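Wundomcombe Home Forum > Tile, Stone and Grout
Thread: Dark gray grout on white wall tile, uneven color after cure

halletti_fan
Posts: 209
Wall is glazed white ceramic, grout is a cement-based dark gray from Drendeo, no polymer additive. Mixed by hand in two batches. The first batch dried close to the sample stick. The second dried lighter, with a chalky look along the horizontal joints. Both have had 4 days. Is this efflorescence or too much water in the mix?

mortar_and_pestle
Posts: 3393
Could be either. Wipe a joint with a damp sponge. If it goes dark and then dries back to the same light shade, the pigment is diluted and the joint is more porous than it should be. If there is a powder you can pick up on a black cloth, it's salts. Salts come off with sulfamic acid cleaner. Dilution doesn't.

f_danzer
Posts: 88
I'd skip the acid on anything that new. Four days is short for a cement grout, and you'll etch the surface and make the shade problem worse. Wait three weeks at least.

Dark gray joints on white tile, fixtures mounted straight to the wall: 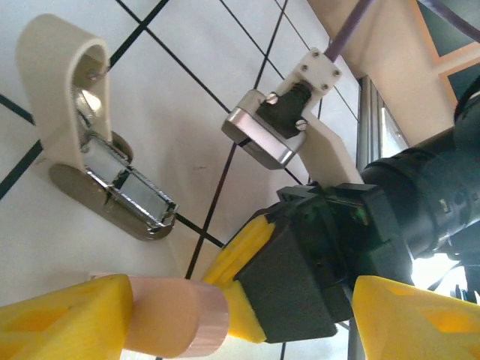
White tile with dark gray grout lines.

Whatever you end up with, dark on white shows every variation in joint width too, so check that before blaming the mix.

mortar_and_pestle
Posts: 3393
Three weeks is conservative. The bag usually gives ten days before cleaning -- read the bag. Pre-wet the joints and the acid stays on the surface.

f_danzer
Posts: 88
The bag assumes a measured water ratio. Hand mixed, second batch, no scale. I wouldn't rely on it.

Fabian

ikokkonen
Posts: 41
Nobody has asked about washing. A soaked sponge pulls pigment out of the top of the joint, and horizontal joints hold the rinse water longer than verticals. That fits the pattern in the first post better than bad mixing does.
-- Ilari Kokkonen

halletti_fan
Posts: 209
Damp test done Thursday. Goes dark, dries back light, nothing on the cloth. I did change to a bigger sponge for the second batch.

mortar_and_pestle
Posts: 3393
Then no acid. Use a grout colorant, epoxy type, one shade darker than the original. Do the whole wall, both batches, or you'll be matching forever.

f_danzer
Posts: 88
Agree on the colorant. Still wait before applying it.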